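Jandton Library Service
Rural Reading Rooms Program
Progress report to the Cunha Fund

May 24, 2023

Summary of the period

The Jandton Library Service is pleased to report on the second half-year of the Rural Reading Rooms Program. The reading room at Drivness is open six days a week. The room at Ernamura opened later than planned and now keeps a shorter schedule. Total visits across the 2 sites came to 3,671 for the period. New borrower registrations stood at 217, most of them at Drivness, where the library van had stopped only once every other week before the program began.

Spending is within the approved budget. One request for a change in the use of funds is set out under Budget below.

Drivness

The room occupies the former ticket office next to the bus station. Visits are heaviest between the end of the school day and the last bus. Staff moved the children's shelves closer to the front door in response, and the quiet study tables are now in the rear room, where the heating was repaired in the winter.

Borrowing of large-print titles has grown faster than expected. The opening collection was small and much of it was on loan at any given time. A rotating loan from the main library in Jandton has eased the shortage, but the same titles are also wanted there. We intend to buy additional large-print stock from the collections line.

The homework hour continues on school days. Attendance drops sharply in weeks when the school holds sports practice, and the hour will be moved later on those days when classes resume.

Ernamura

Opening was delayed by the replacement of the electrical panel, which the building inspector required before public use. The work was paid for by the town under the terms of the lease and did not draw on grant funds. The contractor finished the wiring in two stages, and the reading room was able to receive its furniture and books between them.

The room is open three afternoons and one evening each week. The evening opening was added at the request of residents who work in Jandton during the day. Use has been modest but steady. The most common request is for help with online forms, and the two public computers are often both taken. Printing is offered at cost.

Access for wheelchair users is through the side entrance only. The ramp meets the required slope, but the outer door is heavy and opens outward. An automatic opener has been priced and is included in the request below.

Staffing and training

Both part-time assistant positions are filled. Each assistant completed 20 hours of training at the main library, covering circulation, basic reference work and the handling of personal information. A substitute list has been set up so that neither room has to close for illness or vacation.

Budget

Personnel and rent are on target. The collections line is underspent as a result of the late opening at Ernamura, and orders now placed will bring it back in line. Delivery costs are slightly over plan following the increase in the courier's rates.

We request approval to move the unspent portion of the opening events line to building access, for the door opener at Ernamura. The total grant amount would not change.

Next period

The main tasks are the purchase of large-print stock, a short user survey at both rooms, and a review of opening hours at Ernamura. Survey forms will be available on paper and online. Results, together with a full statement of accounts, will be included in the next report, due in October.

Requests for supporting records may be sent to the administration office in Jandton. Visit counts by month and copies of the lease documents are held there.

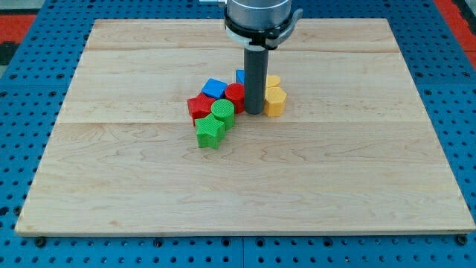
Invoices for the period are kept at the same office and can be supplied within a week of a written request.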